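Do We Need Another Depot Museum?
2022-09-05

The town of Stullstead wants to turn its old freight house into a railroad museum, and I keep being told I ought to be thrilled. I like old railroad buildings. I have doubts about this one.

The plan the town put out talks about "visitors drawn by the Skekasard line." That line lost its last passenger train before most of us were born, and the right of way is a gravel trail with a gas main under it. Who is coming, exactly? The plan says 2,987 people a year. I asked where the number came from and was told it was "in keeping with similar sites." Which sites, they couldn't say.

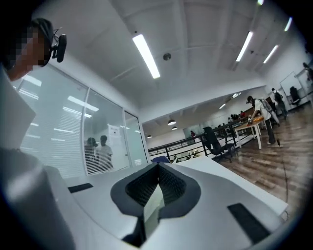
What the similar sites look like

Skulel opened its depot museum with a ribbon and a brass band. Last year it took in 1,242 visitors, and that figure includes school groups who would've gone wherever the bus went. It is open 2 afternoons a week and shut from November until spring. The roof still leaks over the ticket window.

The Chang branch station has it better, mostly by accident. It became a feed store, then a diner, and people are in and out of it all day. The baggage scales are still by the door. I learned more there over eggs than from any glass case.
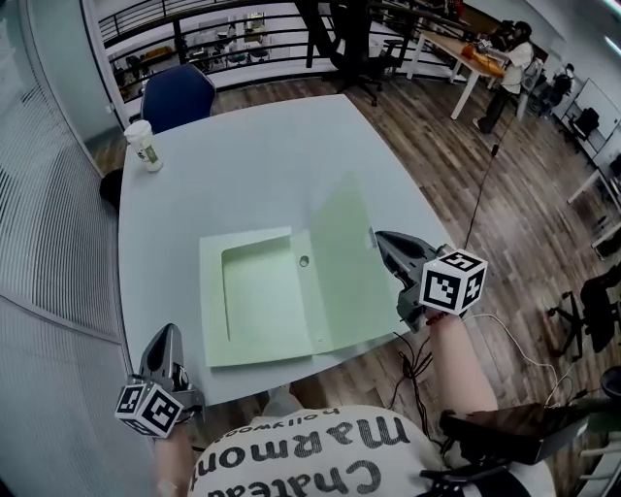 What I would do instead

Rent it. Put a lease on the freight house that protects the doors, the platform canopy and the slate, and let somebody run a business in it. Set aside one wall for the timetables and the photographs. There are about 136 of those in the library basement, and they could be hung without hiring a director.

Supporters say a tenant will wreck the place. Maybe. An empty building with a grant application taped to the window isn't doing so well either, and I'd like to see the town's heating estimate before anybody votes.

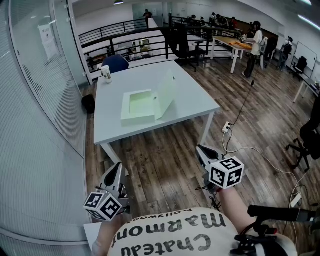

A pale green box, open on a white table, with a paper cup near the corner.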